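Mar 31, 2019
Skostbridge workshop, dye bench

Came in on a Sunday to get the weld bath finished before the Biswas order eats the whole week. Wool only today, the cotton can wait.

Skeins soaked overnight in plain water with a drop of washing-up liquid. Mordanted at 18 per cent alum on weight of fibre, which is more than I'd normally go for, but the last lot came out so feeble I wanted to see whether it was the alum or the weld. Heated slowly, held it for an hour, left it to cool with the lid on while I had my lunch (cheese and pickle, if anyone is keeping a record of that too).

Weld was the Ridau stuff from the blue sack, chopped small. It smells like boiled cabbage and I love it. Strained it twice through muslin and added a pinch of chalk at the end, and up came the yellow, wham! Much sharper than the February bath. Karthik Pramanik always says to put the chalk in at the start — I tried it his way on one mini skein and it's a bit greener, a bit flatter. Skein is on his hook with a label so he can argue with me.

Total 134 g of wool in the main pot. Tap water again. I keep meaning to try rainwater but the butt has something living in it.

Then the overdye. Three skeins went into the indigo vat for one dip each. The vat was sulking, pale and not much bloom on top, so I warmed it and fed it a spoonful of fructose and left it alone for 30 minutes. Better after that. First skein is patchy near the ties (my fault, tied too tight), the other two are a really lovely leaf green and I'd happily sell either. Might be the green Biswas were on about for the border. Will send snippets before I promise anything.

Still to do: wash fastness on all of it, light test strips in the south window until May, and somebody please order more alum, we're down to about a jam jar. Also the Kukari scales need a new battery. They gave me two different weights for the same skein and I only believed the second because I liked it more.

pH strips have moved to the second drawer down, by the way. The top one was getting silly.

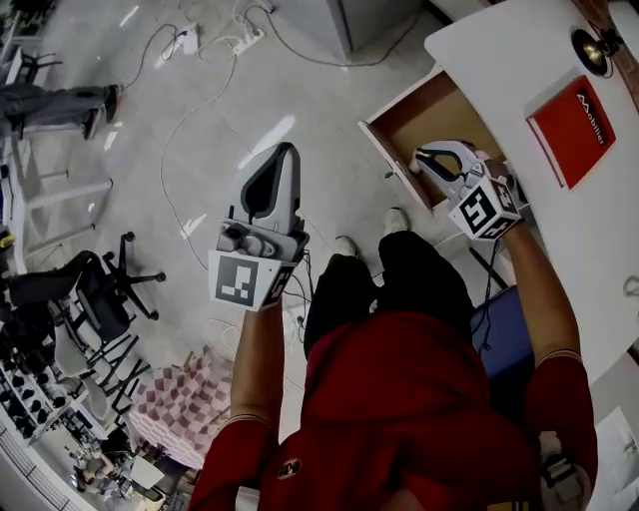 At the open drawer, dark red shirt, a gripper in each hand.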